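February 14, 2019

Marking day. Kitchen table, slippers, radio on low.
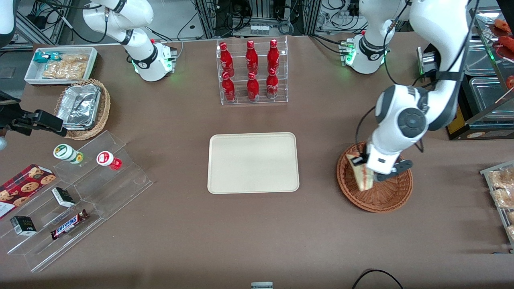
*Red bottles in their rack, tray in front.*

So I finally read all the journals from the evening bookkeeping course, and I'm a bit giddy! I asked for 2,000 words from each of them at the start of term and fully expected moaning. Busisiwe Moodley handed in more than 60 pages. Sixty! Half of it is about her first job in Halten and how she learned ledgers from an aunt, and I read every line of it with my tea going cold.

Ruan's was short and grumpy (he hates the new forum, says the replies get buried) and he's right about that. I moved the weekly questions into one long thread tonight, which took me 2 hours because I kept losing my own posts. Must ask Chiyo how she sets hers up - she teaches the same unit over in Trosbridge and never seems to be up at midnight fiddling with it.

Still not sure about the recorded lessons. I talk too fast when there's no one in the room, and I say "okay so" before everything. Prys thinks I should cut them down to six minutes each and do the worked examples live. I might try it with the payroll week first, since that's the one they always get stuck on.

Phoned Mum. Need printer paper, and the Fedulow textbook has to go back to the library before the end of February.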